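Otex Countertop Arm Kit – Set-up Guide
Section 4: First reach and first pick

Do this section after the arm has been bolted down and the controller has passed its start-up check (Section 3). You will set the work surface, teach a safe hover point, and run one pick with the Thongsuk task pack. Leave the speed limit at its factory setting until the last step is done.

4.1 Before you start

Keep the emergency stop where you can reach it without leaning over the counter. Anyone else in the room should stay out of the arm's reach while the motors are on.

CAUTION: The upper links swing wider than the gripper does. Check the space behind and above the arm as well as the counter in front of it, and close any cabinet doors nearby.

4.2 Set the hover point

1. Put two small items on the counter, one rounded and one long and thin. A small pot and a marker are enough.
2. Turn on the controller and wait for the ready message on the tablet.
3. Select Jog, then Slow.
4. Raise the gripper until it is well clear of both items, with the fingers pointing down.
5. Check that the gripper cable hangs free and does not pull tight at the wrist.
6. Select Save Hover. The tablet shows position 51, the slot kept for this point.

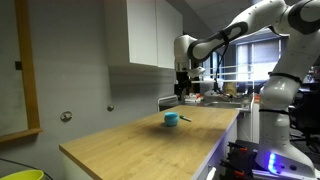
Perkumbridge, 18 May 2021

The hover point does not have to be directly over the items. The arm goes back to it between picks and after a soft stop, so choose a spot with open air on all sides.

NOTE: If the tablet shows error 2442, the saved point is too close to a joint limit. Jog the arm a little toward its base and save again. The error clears by itself once a good point is stored.

4.3 Set the surface height

7. Select Surface, then Touch Down.
8. Guide the gripper over a bare part of the counter and press Start. The arm lowers until it feels contact, then lifts.
9. Repeat at the other corners the tablet asks for, 4 in all. Scratches and wood grain do not affect the reading. Crumbs do, so wipe the counter first.

4.4 Run the first pick

10. Open the fingers fully.
11. Jog the gripper down over the rounded item and switch the tablet to Wrist View.
12. Look for the item between the two fingers. Gaps of different widths are fine at this stage – you will even them out in step 13. 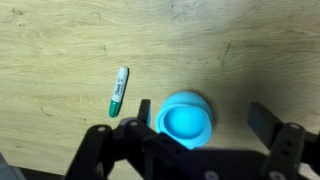
Reading time: 4 minutes

The blue cup is between the fingers but much closer to the left one. Closing from this position could push the cup before both fingers touch it. The marker is off to the left and should be left where it is for this pick.

13. Use the side arrows to move the gripper until the gaps match. One tap is one small step.
14. Press Close. The fingers stop when they feel resistance.
15. Press Lift, then Return to Hover.
16. Press Lower and Release to put the item back.

CAUTION: Do not reach in to straighten an item while Wrist View is open. The motors are still on. Press Pause and wait for the tablet to show Motors Off.

If the item slips, select Grip and raise the setting by one level. Soft items often need a lower setting than hard ones, so start low and work up. Kits shipped from Kutstead before April have the older finger pads, and the grip levels for those are listed in Section 6.

When the first pick is finished, select Save Set-up and go on to Section 5, Picking Long Items.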